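Masking the Gripper and Tool Out of a Wrist Camera Feed

If you have been following along with the earlier pages, your arm can now see from its wrist camera and your detector is publishing results. You have probably also noticed that the detector is very fond of your gripper. It finds fingers everywhere, it finds whatever the fingers are holding, and it reports them to the planner as obstacles sitting right in front of the hand. The planner then quite sensibly refuses to go anywhere.

I spent longer on this than I'd like to say, and the fix is a small one, so I hope I can save you an afternoon. We are going to build a mask in Mirkitz that blanks the parts of the image belonging to the hand and the tool before the detector ever sees them.

You will need Mirkitz running, the Custow driver for your camera, and a hand-eye calibration you trust. If yours dates from before you last took the camera off its bracket, please go back and do it again first.

Step 1. Record a short log with the tool in the grip. Move the arm through the poses it will really use, and keep 40 images from the log. Vary what's behind the hand as much as you can, because a plain background makes every mask look good.

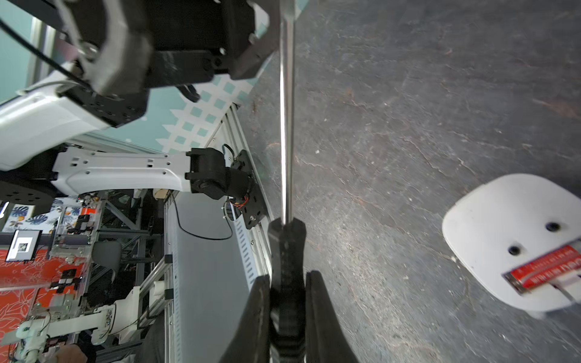

Elsie Tuhiwai

A long screwdriver is a nice hard case to practice on. The handle stays between the fingers, but the steel shaft runs all the way up the view, and the bright highlight along it can split one shaft into two thin shapes if you mask by brightness alone. Dark fingers over a dark gray floor are no easier. So we'll use geometry for the mask and leave color out of it.

Step 2. Load the gripper model and the tool model in the Mirkitz scene tree. Attach the tool to the gripper frame, then open the overlay view. You should see both outlines drawn over your log images. If the fingers line up and the shaft leans off to one side, your tool transform is wrong and the calibration is probably fine.

Step 3. Set the margin. I start at 10 pixels and bring it down slowly while I flip through the images. Too tight and slivers of steel leak through. Too wide and you start eating into things you care about, like a battery lying on a plate off to the right of the handle. Keep an eye on small targets like that one while you work.

Step 4. Deal with the second arm. If another robot shares your cell, it needs to stay visible to the planner, so check that the mask belongs only to the arm carrying the camera. In a two-arm setup the model picker lists both, and I have cheerfully masked the wrong one more than once! Look for the arm name in the title bar before you press Apply.

Step 5. Replay the log through the detector with the mask switched on. Open the results table and sort by distance, nearest first. Anything very close to the camera that stays put while the background moves is a piece of your own hand, and it means going back to Step 3.

Step 6. Save the mask under the tool's name. When you change tools, call the matching mask from the same script that closes the fingers, so the two can't drift apart. Uteo users can do this in the tool change block and won't have to write any code.

One last thing about long tools. The mask hides the shaft from the detector, but the planner still has to know the shaft exists, or it will swing the tip through a shelf. Leave the collision box for the tool turned on in the planning scene. The two settings live on different tabs, and switching off one does nothing to the other.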